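Susmont Public Library District
Minutes of the Regular Meeting of the Board

The meeting was called to order at 6:30 p.m. in the ground floor meeting room of the Susmont branch. A quorum was present. The chair noted that the agenda had been posted at both branches and on the district website.

Approval of Minutes

The minutes of the November meeting were approved with one correction. Under Facilities, "Druterora branch" should read "Susmont branch" in the sentence on the front walk repairs. The motion carried without opposition.

Public Comment

A resident of Zhuravel Street asked that the Druterora branch stay open later on evenings when the high school is in session. The board thanked the resident and referred the request to the director for a response at the next meeting. A second resident spoke in favor of keeping the printed newsletter.

Director's Report

The director reported 3,155 checkouts at the Susmont branch for the month and 1,059 at Druterora. Large print and audio titles continue to make up a growing part of the Druterora figure. The board asked that future reports show renewals on a separate line, as the present format makes it hard to compare one month with the next.

The change to the Disuvo catalog system is on schedule. Staff at both branches have finished the first part of their training. Patrons will keep their present card numbers, but holds placed in the old catalog during the final two days before the change will have to be entered again by staff. A notice to this effect will be placed at the desks and printed on checkout slips.

A member asked whether reading histories would carry over. The director replied that they would carry over only for patrons who had chosen to save them, and that the district does not keep this record for anyone else. The member asked that the notice say so in plain terms.
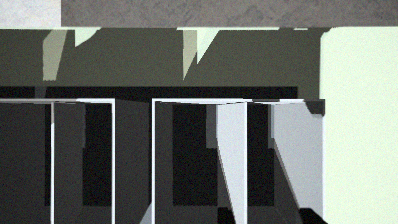
The director further reported that the interlibrary van will move to a morning route. Items requested from other districts should reach Druterora a day sooner than at present. Staff will adjust the sorting schedule to match.

Finance

The monthly bills were reviewed. A question was raised on the two separate charges for periodicals, and it was explained that the vendor now bills newspapers apart from magazines. The bills were approved as presented.

The board discussed the fee for the meeting rooms – unchanged for several years – and whether nonprofit groups should continue to use them free of charge. It was moved and seconded that the present policy stand for local nonprofit groups and that the fee for private events be set at $200. The motion carried, with one member opposed.

Policy Review

The draft policy on gifts and donated books received its second reading. Language was added to make clear that donated items may be placed in the collection, sold, or passed on to another library, and that donors will not be given a stated value for tax purposes. The policy was adopted as amended.

The draft policy on exhibits was held over. Members asked the director to bring back wording on the length of displays and on who is responsible for taking them down.

Old Business

The director has received one quote for replacing the book return at Druterora and is waiting for a second. No action was taken.

New Business

The board agreed to begin the summer reading program a week earlier than last year, to follow the school calendar. The registration form will be offered in print as well as online.

Adjournment

There being no further business, the meeting was adjourned at 8:10 p.m. The next regular meeting will be held at the Druterora branch.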